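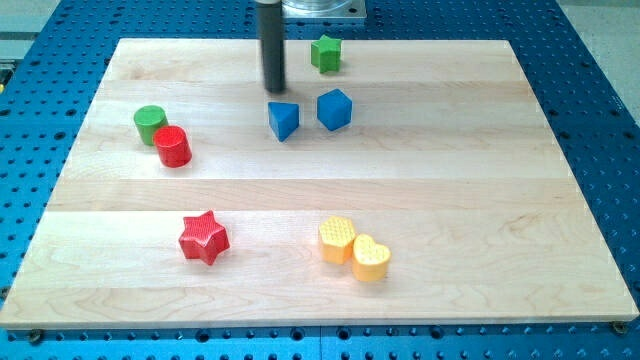
Blocks on the maple board, blue table.

February 15, 2024

Cricket ball tracking, bounce detection. Picked up where the last entry stopped, on the Comano clips.

Total deliveries in the set is now 1598 after throwing out the duplicates. 17 of those have no usable bounce label. Most are full tosses that should never have had one, the rest are yorkers where bat and ball meet at the pitch. Moved all 17 to a separate list and left them out of the scoring.

Reran the Darkel fit with the window at 3 frames either side of the bounce. Spin bowling looks fine. Fast bowling still puts the bounce too close to the batter, same as in August. Tried a wider window and the seam deliveries got worse, so went back to 3.

Wu calibration file had the crease lines swapped for the far end. Fixed it in the shared folder – old copy renamed, please don't load it. Anything run on far-end clips before today needs doing again.

Allard export stops at 1000 rows with no warning. Split the set in two and joined the halves afterward. Row order is kept but the header appears twice, delete the second one.

Still to do:
Rerun far-end clips with the fixed file
Check left-arm bowlers separately
Decide what to call a ball that clips the pad before it bounces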